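Kitchen and common room changes at Drimton House

Tuesday, May 14, 2019

The tenants' meeting in the ground floor common room approved the new arrangements for shared spaces by a clear margin. The changes take effect at the start of next month. If you rent a desk, a studio or one of the two corner offices, please read this through, as a few of the items affect your monthly invoice.

The largest change is to the kitchen on the second floor. Until now it has been cleaned by whoever was last out, and the results have varied. From next month Giraldo Cleaning will come in on weekday evenings after 6:30 to do the benches, the sink, the floor and the inside of the microwave. They won't wash dishes. Anything left in the sink at that hour goes into a grey tub under the bench and stays there until its owner claims it. The tub gets emptied on Fridays, and whatever is in it goes to the op shop on Wavmont Street.

The cost is $823 a month for the building. Split by floor area, that comes to $11 for a single desk. Studios and offices pay more, and Mercedes Correa has put the full table on the noticeboard beside the lift. She can also email you a copy if you work off site most of the week.

The dishwasher is being replaced. The old one has been repaired twice since December and the technician's advice was to stop spending money on it. The new model is a little narrower, so there will be a gap on the left side until the joiner can fit a panel. Please don't use the gap for recycling. The rubbish and recycling bins are staying where they are, next to the fire door, and the door itself has to be kept clear.

Several people asked about the fridge. There was no support for buying a second one, mainly because of the power bill and the lack of anywhere to put it. What was agreed is a labelling rule: name and date on everything except milk and condiments. Unlabelled food will be thrown out on Friday afternoons. Nimal Marikar has bought a roll of freezer tape and a marker, and both are tied to the handle with string. They were tied there last year as well and both went missing, so please leave them be.

Coffee was the longest discussion of the night. The pod machine goes back to the supplier when the lease ends. A plunger, a stovetop pot and a filter set will take its place, and the building will buy ground coffee in bulk from Dramari Roasters, two streets over. Rania Hourani spoke against the change on the grounds that pods are quicker in the morning and leave less mess. Yaneth Marulanda pointed out that pods have been the single biggest item in the kitchen budget for three years running. The vote went Yaneth's way, with a review after six months.

Tea stays as it is — black, green and peppermint, in the tin by the kettle. If you would like something else, bring it in and write your name on it.

On mugs, the cupboard has been holding far more than the building could ever use, many of them chipped or left behind by tenants who moved out years ago. Lucero Villanueva offered to sort it. She will keep a plain shared set on the lower shelf and move personal mugs to the upper one. If yours matters to you, take it back to your desk before the end of the month. The chipped ones will be thrown out.

Two smaller items. The common room can now be booked for up to three hours at a time, where the limit used to be two, and bookings are made in the diary at the front desk. The after-hours alarm code will change on the first of the month. You'll need to collect the new one in person, with your access card. It won't be sent by email or text.

The motion to allow dogs on Fridays was held over. The landlord has asked for a letter from the insurer first, and we expect to have an answer before the next meeting. The bike rack motion was also held over, as the quote had not arrived in time.

Questions about invoices should go to Mercedes. For anything to do with the kitchen, speak to Nimal or Lucero.

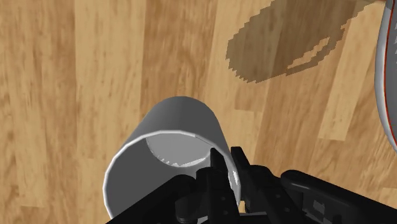 Shared mugs go on the lower shelf from next month.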